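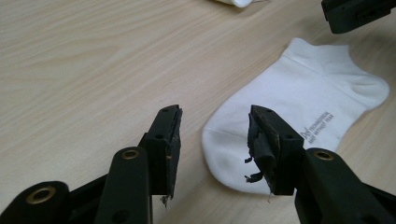 How to Sort and Label Clothing for a Residential Move-In

Residents moving into Westhorpe Hall are asked to prepare their clothing before arrival. The laundry service handles garments from all 372 rooms, and unlabeled items cannot be returned reliably. The steps below apply to new residents and to family members packing on their behalf.

This site uses cookies to remember your preferences. Accept | Manage settings

Before you begin

You will need the label sheet from your welcome packet, a fine-tip laundry marker, an iron, and a thin cotton cloth. Replacement sheets are available from the Cirillo Street office until 4:00 p.m.

Step 1. Sort by washing temperature

Read the care tag on each garment. Place hot-wash items, such as towels and bed linens, in one pile and everything else in another. Wool, silk, and anything marked "dry clean only" should be kept apart. The service does not accept these items.

Step 2. Write the labels

Each label must show the resident's last name and room number, in capital letters. Do not use initials alone. Allow the ink to dry for three minutes before handling the label.

Step 3. Attach the labels

Position the label inside the collar or waistband. Cover it with the cotton cloth and press with a hot, dry iron for the time printed on the sheet. Let the garment cool, then try to lift one corner of the label. If it moves, press again. Labels on stretch fabrics should be sewn at both ends.

Step 4. Mark small items

Socks are marked directly on the sole or inside the cuff. Write the room number on each sock of the pair. Mesh bags may also be used, provided the bag itself carries a label.

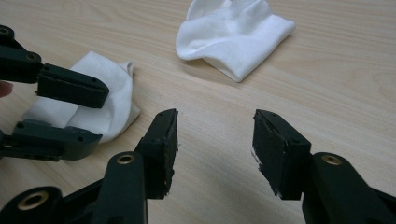
White socks on a tabletop.

Step 5. Complete the clothing list

Enter each type of garment on the clothing list and sign it. Keep one copy and give the other to the front desk on move-in day. Items bought later should be labeled and added to the list before their first wash.

Missing items

Report a missing item to Chantelle Modise, Laundry Services, at extension 2345. Unclaimed clothing is held until the end of July and then donated.

Related pages
What to Bring on Move-In Day
Using the Joltden Wing Laundry Room
Requesting Extra Bed Linens
Visitor Parking at Westhorpe Hall

Comments (3)

R. from Room 859: Does the marker have to be black? Mine is dark blue.

Laundry Services: Dark blue is acceptable on light fabrics.

Packing for Mom: We sewed everything, including the ones that said iron-on. Took two evenings. The label sheet ran out at the pajamas so ask for a second one early.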